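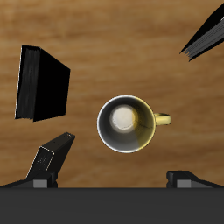 Þórey reckons we should stop fiddling with the approach height and sort out the yaw first, as the handle is what keeps spoiling things and the height was fine in December. She put that in the group chat at 11 at night, so I've had all of Saturday morning to disagree with it. I don't, annoyingly.

Saturday, sim bench, Grendville club room

Carried on with the mug task for the Torvik round. It's the wrist view on the wooden table, yellow mug with the handle out to the right, black books as clutter. Fingers wide open to start with. I'd been treating the mug as a plain cylinder and letting the planner pick any grasp angle it fancied, and of course it sometimes fancies the one with the handle right in the way!

So, what I changed today:

Yaw is now worked out from the handle direction, so the fingers should close across the mug with the handle sticking out between them. It took me two goes to get the sign right (first go turned the wrist the wrong way, very pleased with itself).

Random seed fixed at 924 so Zakhar and I are looking at the same table layout. Please don't change it without saying - I lost most of Thursday's notes to that.

Step limit put up to 900. The old one was cutting runs short while the arm was still creeping in, and they got logged as failed grasps when they were really just slow. Old log left in the Winoner folder, don't use it for the report.

Still bothering me: the books. The collision shapes in the Zeris scene file look fatter than the books themselves, and I think the planner is steering round a bit of thin air. Zakhar Yatsenko wants to delete them until the grasp works. I'd sooner keep them in, the rules say cluttered table and we'll only have to face it later.

To do next: Þórey to check my yaw sums, me to redraw the book collision boxes, then a proper batch of runs overnight if the big machine's free. Also need the charger back from the other bench.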